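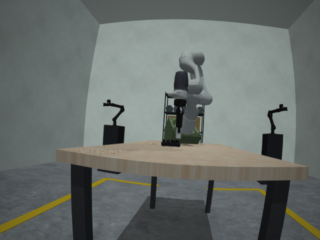 My family has been descended from a nobleman since February of last year. Before that we were descended from millers. The promotion came through somebody else's online tree, which 14 of my cousins copied into their own before lunch.

The nobleman is one Herr Dreßler of Trollau, born 1641, and I am told he had a coat of arms. Our own earliest Dreßler was a miller's hand who turns up in the same parish long afterward, owing money. Between them lie two missing generations and a fire that took the church books. A careful person would stop there. The tree goes straight through, like a man walking across a pond because his map doesn't show it.

I wrote to the tree's owner and asked for the source. She sent me another tree. That one cited hers. 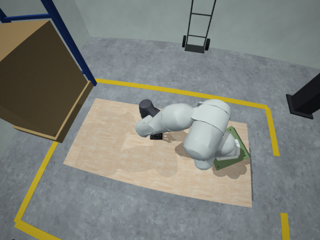
What counts as proof

I don't think everybody who puts names in a chart needs to behave like a court of law. My own file has 806 people in it, and I'd hate to be questioned under oath on the ones from Skovdale, whom I added one winter with a head cold. But I do write "probably" next to the probable ones. It takes a second, and it saves the next person a summer.

The software doesn't help. Simivholm, the program I use, offers me hints with a little green leaf, and accepting one takes a single click. Refusing one takes three, plus a box asking me why. Last week it suggested that my great-grandmother had given birth at the age of 2. I typed my reason in the box. The hint came back the next morning.
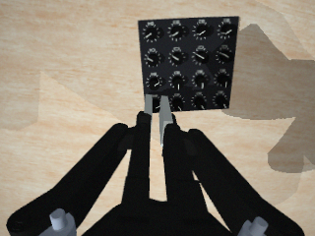

I'd make it work the other way. Let the click that adds a parent be the slow one, and let the box ask where you read it, in which book, on which page. Half of the nobility of Europe would vanish from our charts in a week, and the millers could have their descendants back.

My cousins disagree. One of them has ordered the coat of arms on a set of mugs, and I'm getting two.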